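Trodolico Tableware Software: Gallery

Ruben De Graaf

Updated February

Trodolico is the table-setting part of our manipulation work. The names that turn up below are our own: Tindar does perception, Haruna does planning, and Ada is the low-level controller that both of them eventually talk to. The pages under Docs go through each one properly. The gallery is for people who want to see what the software has to deal with and read a few lines on how it does it.

The notes are grouped by stage, in the order data moves through the system. Numbers are from the current release unless a section says otherwise.

The tool camera and Tindar

Tindar runs on the tool camera first. That camera sits close to the work, so objects are large and usually only partly in view. A tray will often run out of the picture on two sides, and a full-outline detector is little use there. Tindar fits corners and rim segments instead and keeps a running guess at the rest of the shape until more of it comes into view.

The fingers are always in the picture. We mask them with a rendered model of the gripper at its current opening, grown by 5 pixels on each side to cover small errors in the encoder reading. Before the mask was added, the segmenter liked to attach the shadowed face of a finger to whatever dark object was nearest, and chopsticks suffered most from that.

Pale on pale is the other hard part. A cream tray on a white cover gives a weak color edge, and the raised rim is what Tindar leans on. It catches light as a thin line, and a thin line is enough to fit to. Printing on the tray helps too. Tindar does not read text, but it uses lettering as texture, and a word near one corner is a good way to tell which way round the tray is lying.

Open fingers over the left edge of the tray, one above the white cover and one above the tray itself. The word "Rabbit" is next to the right finger and the chopsticks are lying farther up.
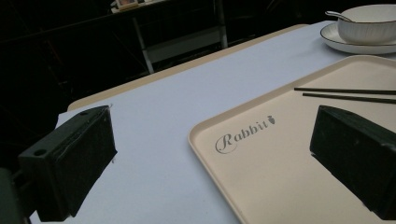 Thin objects

Chopsticks have their own path through Tindar. The general segmenter works on regions, and at a low viewing angle a chopstick is only a few pixels wide, so the region breaks into pieces. The thin-object path looks for pairs of parallel edges and joins them into a line with two ends and a width. An end that cannot be seen is marked as open. Haruna will not plan a grasp near an open end.

Two chopsticks lying side by side are treated as one object if the gap between them is smaller than a finger width. If they sit at different angles, the pair gets a spread value, and above a set spread Tindar reports them separately. The threshold is in thin.yaml. It has been changed more often than any other number in the project and it will probably be changed again — please put a note in the changelog if you do it.

Dark chopsticks on a light tray are the easy case. Dark chopsticks against a dark background are still poor, and we tell people to keep the work over a light surface if they can.

Bowls, plates and spoons

A bowl on a plate comes out of Tindar as a stack. Each level has an ellipse fitted to the rim, and a thin dark line at the lip makes that fit much steadier. White ware with no trim works but needs more views before the fit settles.

A spoon resting in a bowl is stored as a child of the bowl. If Haruna plans to move the bowl, the spoon goes along and its handle is added to the collision shape. If Haruna plans to take the spoon, the bowl stays in the scene as an obstacle. The handle direction is saved as a plain angle in the table frame, which was the simplest format that both programs could agree on.

Time sync between views

The close view and the head view come in on separate clocks. A small tool called syncview lines them up. It looks at gripper opening, which can be measured in both views, and slides one track against the other until they match. When the hands are still there is nothing to match on, so syncview carries the last good offset forward and flags the stretch.

Offsets drift by a small amount over a long recording. We correct every 17 seconds by default. Shorter intervals gave jumpy results and longer ones let the drift show up in the contact labels.

The head view

The head view has the whole table in it, and often the floor and furniture behind. Tindar's first step is to find the near table and throw out everything past its far edge. This is done with a plane fit followed by a check for straight edges. A second table in the background used to confuse it. Now it keeps the plane that has the grippers over it and drops the others.

Cables are the remaining nuisance. A black cable hanging over a light surface looks a good deal like a chopstick to the thin-object path. The current rule is that anything thin and curved is dropped, and anything thin that joins up with a gripper body is marked as cable unless it passes between the fingers. It works most of the time. A fairly straight piece of cable crossing a tray corner can still slip through, and there is an open ticket on it.

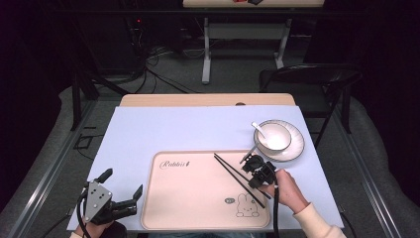 Head view: right gripper on the lower ends of the chopsticks, left gripper at the other side of the tray.

Contact labels

Once both views are lined up, each recording is cut into segments by contact: approach, touch, hold, release. The set used to train the current grasp model has 3,860 segments. Labels are produced by Tindar and then checked by a person in the review tool, which shows the close view and the head view next to each other with the gripper opening plotted underneath.

The most common correction is the start of a hold. With thin objects the fingers are almost closed before anything is touched, so the opening curve does not have a clear step in it. Reviewers move the marker by hand. We have tried using motor current as a second signal and it helps on heavier things like bowls, less on chopsticks.

From Haruna to Ada

Haruna takes the object list and returns a sequence of short moves. It plans one hand at a time and then checks the pair for collisions. If the two paths cross, the hand with the shorter move waits. Planning both hands together is on the list, but the simple approach has been good enough for laying out a tray.

For long thin objects, Haruna prefers a grasp toward the end nearest the hand, with the fingers closing across the length. For trays it looks for a rim segment with clear space under or beside it. For a bowl it uses the fitted rim, and it avoids the side where a spoon handle comes over.

Ada receives each move as a list of poses with a gripper opening and a force limit. It does not know what the objects are. If the force limit is reached early, Ada stops and reports back, and Haruna either replans or gives up after 2 tries. The limit for chopsticks is set low and the fingers close slowly.

Known problems in this release

Tray orientation can flip by half a turn if only plain surface is in view.
Syncview fails if one gripper is out of the head view at the start of a recording.
The review tool loses its zoom setting when you step back a segment.
Ada logs a force stop twice when the move was already ending.

Related pages

Tindar configuration
Haruna grasp rules
Ada message format
Review tool shortcuts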